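The Way In: A Study of One Entrance Hall
Student project report, Building Use and Interiors
Ghizlane Cherkaoui

Why I chose an entrance

When our tutor asked us to pick a room and spend the spring term with it, most of my group went for kitchens and libraries, and I can see why, because there is so much to look at in a kitchen! I picked the entrance hall of the Rautiainen building, which I had walked through twice a day for a year and a half without giving it a proper thought. I wanted to know how one ordinary hall manages to be a front door, a waiting room and a delivery bay all at once, and whether the people who use it feel it does any of those jobs well.

How I worked

I spent my mornings in March on the bench across the street, and later on a folding chair inside (the front desk very kindly lent it to me). I kept a tally of everyone who came through the door, and by the end of the month I had 3,777 passages in my notebook, of which 1,521 were people carrying, pushing or dragging something. That second number surprised me a good deal. I had expected bags, of course, but I hadn't expected quite so many boxes, rolled posters, bicycles and, on one memorable morning, a potted fig tree taller than the student behind it.

I also talked with anyone who had a minute to spare. People were generous with their time, and I ended up with far more notes than I could use.

What people told me

The light came up in nearly every conversation. People like the glass wall and they like arriving somewhere bright, especially after the dark walk from the bus in winter. The frosted panes were popular too, as they let the daylight through without making you feel on display while you hunt for your pass.

The door itself got a cooler reception. It is tall, and several people said they turn around and push it with a shoulder when their hands are full. Two of the regular drivers told me they would happily trade some of the elegance for a place to set things down. Pallets end up inside by the glass, and although everyone agrees they shouldn't stay there, everyone also agrees there is nowhere else to put them - I heard this so often that I stopped writing it down.

Notices are the other sore point. There is no board by the entrance, so they get taped to the glass, and people holding the door open tend to read them at the same moment.

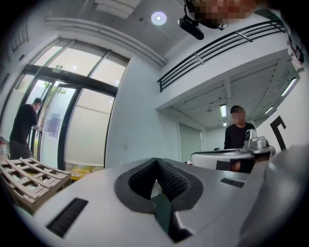 Suggestions

My first suggestion is a marked bay for deliveries along the side wall, away from the line people walk from the door to the stairs. I priced the floor marking and a low rail at 850 dollars, which leaves a comfortable margin in the 2,000 dollars the building sets aside each year for small improvements.

My second is a proper notice board at eye level just inside, so the glass can go back to being glass. I would leave the frosted panes exactly as they are. I did consider recommending an automatic door, but that belongs in a bigger project than mine, and I would want to talk to wheelchair users at much greater length before saying anything firm about it.

If I had another term, I would go back in the late afternoon, when the hall empties out again and people stop to chat on their way home. My tally sheets and the floor sketch are in the appendix.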